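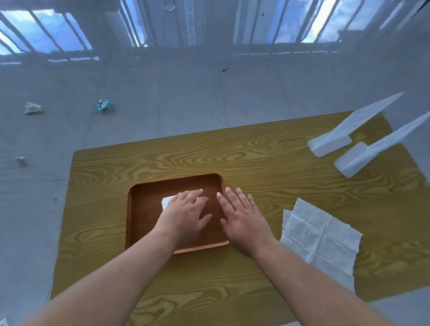 Oiling an old tea tray - how do I stop it going sticky?

Posted by clonstead_jan, 2 August 2020

Hello all, I hope someone can put me out of my misery with this one. When my aunt moved into her flat in Clonstead she passed on a lot of kitchen things, and among them was a wooden serving tray that she had used every day for as long as I can remember. It had gone very dull and dry, with a pale ring where a teapot must have lived, and I thought I would bring it back to life as a surprise for her birthday in November.

I washed it with a bit of washing-up liquid, let it dry overnight and then gave it a good coat of linseed oil from a tin that was in the shed. I put plenty on, thinking the wood was thirsty. That was nine days ago and it is still tacky. If I put a mug down on it, the mug comes up with a little kissing noise, and there is already cat hair in one corner which I have had to pick out with tweezers. The ring has faded a bit but I can still find it if I tilt the tray to the window.

What I would like to know is whether it will dry by itself if I leave it long enough, or whether I have spoiled it. I don't want to sand it if I can help it, as there is a small dent on one side from when my cousin dropped it down the stairs and my aunt is rather fond of telling people about it. It also needs to be safe for food, as she puts toast straight on it (I have told her about plates).

The tin just says linseed oil and the rest of the label has gone. I would be so grateful for any advice.

Behrouz Mirzaei

Hello Jan, and please don't worry, you haven't spoiled it. Very nearly everybody who oils a piece of wood for the first time puts on too much, and I did exactly the same with a bread board that I then had to keep on top of the wardrobe for most of a summer.

Linseed oil doesn't dry the way water does. It hardens by taking in air, and it can only do that properly in a very thin layer. When you put on a thick coat, the top begins to skin over and the oil underneath is left sitting there, soft, with no air getting to it. From what you say, I think that's where you are. It might harden if you left it for a couple of months somewhere warm, but it would most likely stay a bit gummy and go on collecting hair, so I would take the extra off now while it's still soft enough to shift.

You will want some white spirit, a few old cotton rags (a worn-out pillowcase is ideal) and a pair of gloves. Open the windows, or better still do it outside on a dry day. Dampen a rag with the white spirit and rub a small patch in the direction of the grain, turning the rag to a clean part as soon as it starts to drag. You'll see the rag go yellowish brown and the wood will look rather flat and sad afterwards, but carry on until the whole thing feels smooth under your fingers. Go carefully into the corners, where the base meets the sides, as that's where the oil gathers and it's always the last place to come right. A cotton bud helps there, or an old toothbrush if it's a really stubborn bit. Then leave the tray standing on its edge for two days so that the air can get at both faces.

If there are still gummy patches after that, you can use a very fine nylon pad with a little more white spirit. It won't touch the dent, I promise. I wouldn't use wire wool, as little bits of it get left in the grain and can turn into black specks later on.

Now for putting oil back on. I would leave that tin in the shed, or take it to the tip. If you can't read the label you can't tell whether it's raw or boiled, and the boiled sort often has driers added to it which you wouldn't want under your aunt's toast. Buy a small bottle of something sold for chopping boards or worktops and read the back of it to make sure it says it's suitable for food once it has cured. I have been using one called Zamani for a good while now and I'm happy with it, but there are plenty of others and I wouldn't go out of your way.

Put a teaspoonful on a cloth, no more, and rub it over the whole tray until you think you've run out, then keep going a bit further. Wait a quarter of an hour and wipe it all off with a dry cloth, as though you had changed your mind. The tray should feel almost as if you hadn't done anything. Leave it a full day, then do it again, and carry on like that until you like the look of it. I usually stop at three coats for a tray and give it a few weeks before it's used - you have until November, so there's all the time in the world.

One thing I must say, and forgive me if you know it already. Rags with linseed oil on them can heat up and catch fire if they're left scrunched up in a bin. Spread them out flat outdoors, one layer thick, until they've gone stiff, or soak them in water and put them in a sealed metal tin before you throw them out. The same goes for the ones you use for the clean-up.

As for the ring, a pale one like that is usually in the old finish and not in the wood, so you may well find that it goes when the old stuff comes off. If it doesn't, I'd be inclined to leave it. Your aunt's teapot made it, after all.

Grulesora

just sand it. 240 grit, ten minutes, job done. or use varnish next time, oil is a faff and you have to keep redoing it

pottering_meg

Lovely to read about your aunt's tray, Jan! I agree with nearly all of what Behrouz has written, and I would only add a couple of things from my own kitchen.

First of all, do try the white spirit on the underside before you start on the top. Some older trays were stained and then waxed or lacquered, and you can't always tell by looking. If a lot of reddish colour comes off on the rag, stop there and have a think, as you might be taking off the stain and end up with a patchy tray. Mine came off like strong tea and I had to stain the whole thing again with something called Zundivel from the hardware shop, and it has never been quite the same shade as before (my husband says it's fine, but he says that about everything).

Secondly, once it's done, please don't let anybody leave it in the washing-up bowl. A wipe with a damp cloth and then a dry one straight away is all it needs. I dry mine and stand it up behind the bread bin. It gets a new thin coat of oil when it starts to look thirsty, which with us is every spring and again before Christmas when the family comes.

I wouldn't sand it either, not with that dent. Though I suppose if it had to be done, you could go round it.

If your aunt takes nut allergies seriously, or has visitors who do, check the bottle before you buy, as some of the chopping board oils have walnut oil in them.

clonstead_jan

Thank you all so much, I feel a great deal better. I did the underside first as Meg suggested and only a faint yellow came off, so I went ahead with the top out on the back step. It took most of the afternoon and the corners were every bit as bad as Behrouz said, but it has stopped kissing the mugs! The rags are laid out flat on the patio with a stone on each.

I can still see a bit of the ring. I'm going to leave it. The bottle of oil is on order, and in the meantime the tray is standing on its edge in the spare room with the door shut, so the cat can't get at it.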